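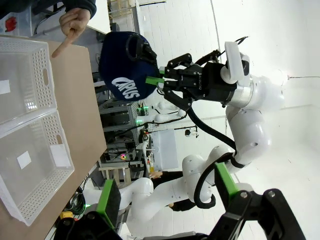

Relocation and Family Life: An Interview with the Family Liaison Officer at Mathebula

July 8, 2025

The touring company Mathebula moved its base to Umska last summer, and 95 employees were offered the chance to move with it. Many had children in school or partners in other work. The company's family liaison officer spoke with this office about the first year.

The officer, who made the same move with two children, described the early months as harder than the planning had suggested. "We had prepared people for the lease, the school forms and the moving truck," the officer said. "We had not prepared them for the second month, when the boxes are gone and the children ask when they are going home."

Households were first placed in short-term apartments in the Lokell district. The officer said that the arrangement gave families time to look for permanent housing, but that it also meant moving twice. "My younger child refused to unpack a suitcase until the second move was over. I did not argue the point."

Asked about partners who arrived without work, the officer said the company had been slow to respond. A job search service was added in the spring through Kestero, a local employment agency. Partners may use it for a full year, and the officer would like to see that period extended. "A person who has spent the winter settling everyone else has only just started looking."

Touring adds a further strain. Performers may be away for several weeks at a time, and the parent at home often has no relatives nearby. The company now publishes its touring calendar one season ahead, a change that parents had requested before the move.

On the question of friendships, the officer was more hopeful. Older children keep in touch with former classmates by phone, and several families have returned for visits. "The drive is 337 miles. We have done it four times, and on the last trip my daughter asked to leave a day early for a birthday party in Umska."

A second group of families is due to arrive in August. Each household will be paired with one that moved last year.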